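# Seis meses de automação na copa central da Catari

Registro neste espaço, a título pessoal, algumas observações sobre o processo de automação conduzido desde maio na copa central da Catari, unidade de Vikville. Respondo pela área de rotinas internas e participei da elaboração do plano. As opiniões são minhas e não substituem o relatório que a direção receberá.

A copa central atende 289 funcionários, distribuídos em dois turnos. Até o primeiro semestre, a equipe de apoio era composta por 12 pessoas, encarregadas da reposição de louça, da conferência dos armários e da limpeza do corredor entre as bancadas. A proposta apresentada pela Cuadros previa transferir a um robô de pernas a circulação entre os armários e parte do transporte de utensílios. A equipe permaneceria com o mesmo número de integrantes, mas com atribuições revistas.

O primeiro efeito foi sentido na escala. Antes, duas pessoas iniciavam o turno às seis da manhã para percorrer as bancadas e anotar o que faltava. Pelo novo desenho, essa ronda cabe à máquina, e o turno passa a começar às sete. A mudança foi bem recebida por quem mora longe e mal recebida por quem organizava a vida em torno da saída antecipada. Uma colega que buscava o filho na escola às duas da tarde precisou negociar horário individual, e a solução levou três semanas, prazo que considero excessivo.

O segundo efeito diz respeito ao conhecimento do posto. Todo o percurso foi preparado em ambiente simulado, com as duas fileiras de armários e o corredor entre elas, e as sessões de ensaio passaram a integrar a jornada da equipe de apoio. Os operadores acompanham as passagens pelo ponto de vista do próprio robô e indicam onde o trajeto lhes parece inadequado.

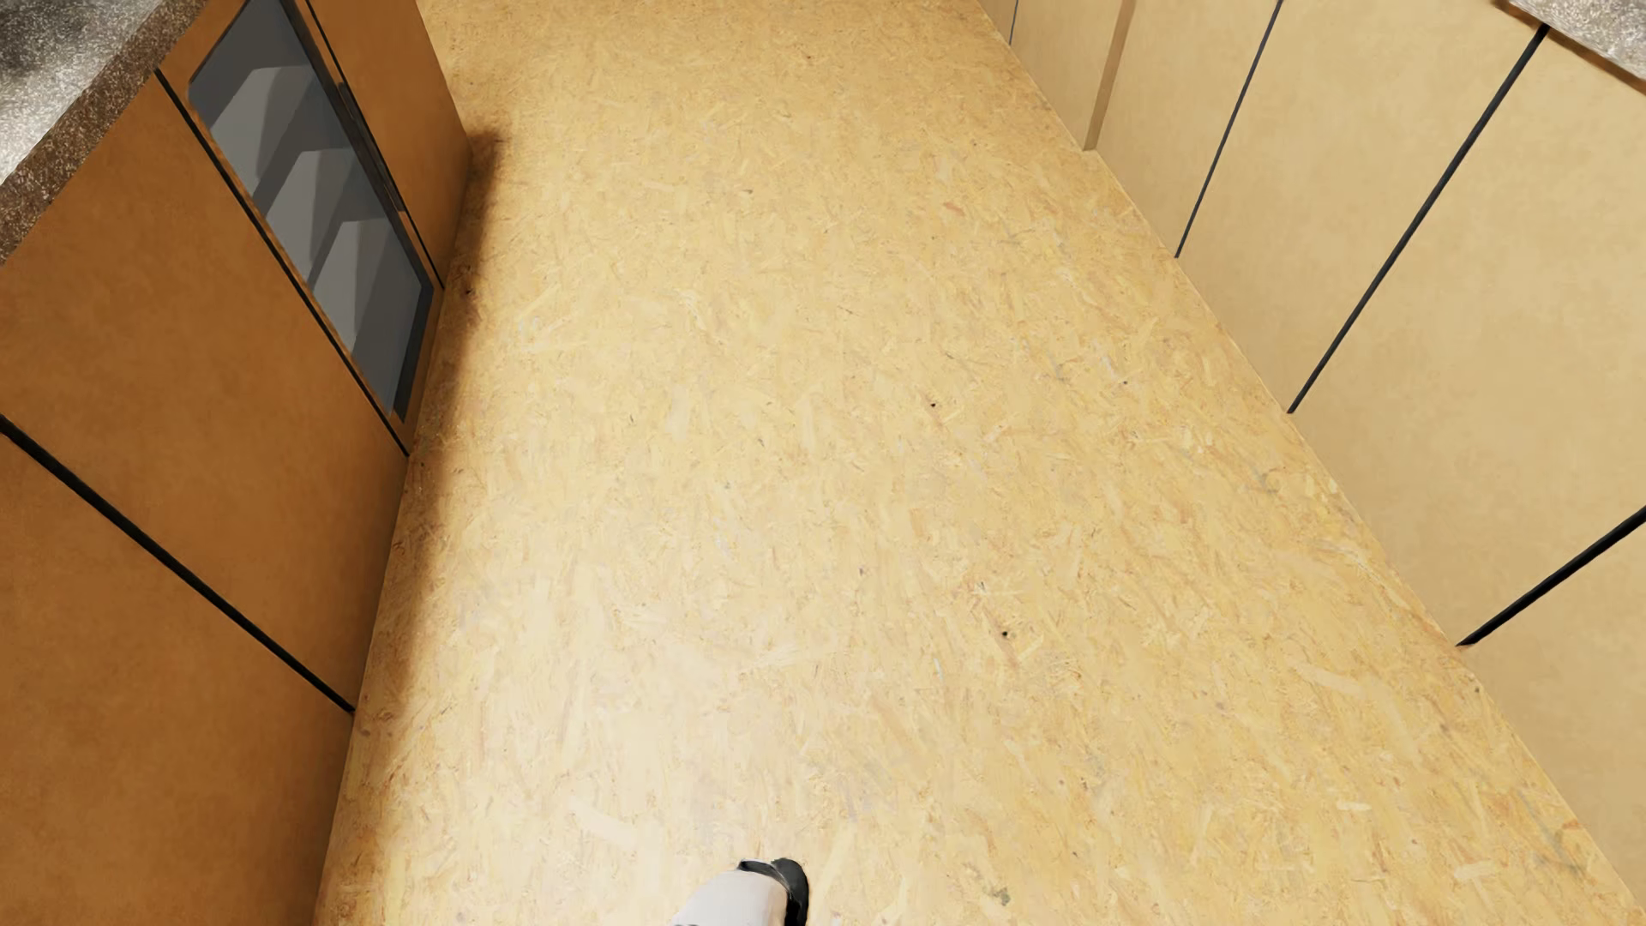 Flor Nina, a mais antiga do setor, foi quem mais contribuiu nessa etapa. Apontou que, no horário do almoço, o corredor é ocupado por pessoas paradas de costas, à espera do forno, e que nenhuma das rotas previstas considerava esse fato. Pediu também que o robô aguardasse na extremidade do corredor enquanto houvesse alguém agachado diante de um armário baixo. As duas observações foram incorporadas. Das 226 passagens simuladas até a última revisão, 60 foram refeitas por indicação da equipe de apoio, e entendo que esse dado deveria constar da primeira página do relatório, com o nome de quem as solicitou.

Há, contudo, uma questão pendente. O trabalho de revisar trajetos exige atenção prolongada e vocabulário técnico, e ainda não está previsto na descrição dos cargos. Os profissionais o exercem com a mesma remuneração de antes. A unidade de Prirncombe, que adotou procedimento semelhante, criou uma função intermediária com gratificação própria, e encaminhei à direção cópia do respectivo regulamento. Aguardo manifestação.

Registro, ainda, uma perda de difícil mensuração. A ronda das seis era o momento em que as duas pessoas escaladas conversavam com os vigilantes da noite e recebiam notícia de torneiras com defeito, entregas adiadas, portas emperradas. Essa troca não figurava em nenhum procedimento. Sugeri que fosse instituído um livro de ocorrências junto à portaria, ciente de que um livro não reproduz a conversa.

A próxima revisão do percurso incluirá o turno da tarde, cujos integrantes participaram pouco até o momento. Solicitei que as sessões sejam marcadas dentro do expediente deles e que a convocação seja feita por escrito, com uma semana de antecedência.

Vikville, quinta-feira, 10 de outubro de 2024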